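Setting a Place for One: What Belongs on a Cafeteria Tray?
Pravesh Sithole and Mathias Imhof
Kivdale Project Report, 14/01/2021

1. Background

Our question was how little you can put in front of a person and still have it count as a set table. We asked 34 students, of whom 20 said a plate and a fork were plenty. Mathias found this depressing. I found it realistic.

2. The layout

We settled on a black tray with a peach-orange plate in the center, the fork upright along the right side and the red cup above it. Etiquette guides put the fork on the left – we went with the hand most of us eat with. The Outsiders lies beside the tray, as people eating alone like to read, and a small succulent has the far corner to itself.

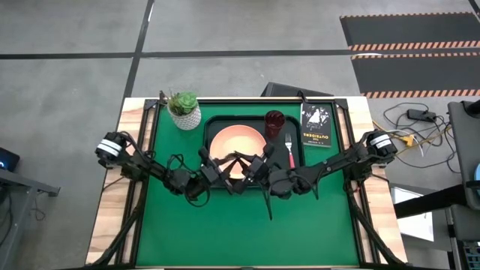 3. What we would change

A napkin, for a start. Three of our readers asked for one, and one asked for soup. The book also needs a spot where it can lie open without ending up in the gravy. We plan to test a wider tray in February.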